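# Drandico Adds Gripper Stations at Bandero Packing Plant

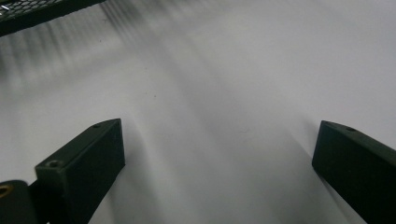
*Page last updated: September 2021*

BANDERO – Drandico has put two gripper stations into regular use on the small-parts line at its Bandero plant, where 71 people work. The stations were supplied by Kindik and use two-finger grippers with dark, block-shaped fingers.

The grippers take over the sorting of filter covers and other light parts into trays. Until now that job was done by hand, standing, for the whole shift. Line workers will load the trays, check finished parts and handle anything the stations set aside.

No jobs are being cut. Pay grades on the line stay the same, and workers who complete the three-day training course can move up to station operator. Almost all of the day shift has signed up. The night shift starts training next.

Operators can stop a station at any time and switch back to hand sorting.

Drandico plans to install the same equipment at its Tanui site once the Bandero line has finished its first full quarter with the new stations.

Media contact: Drandico Press Office, Bandero plant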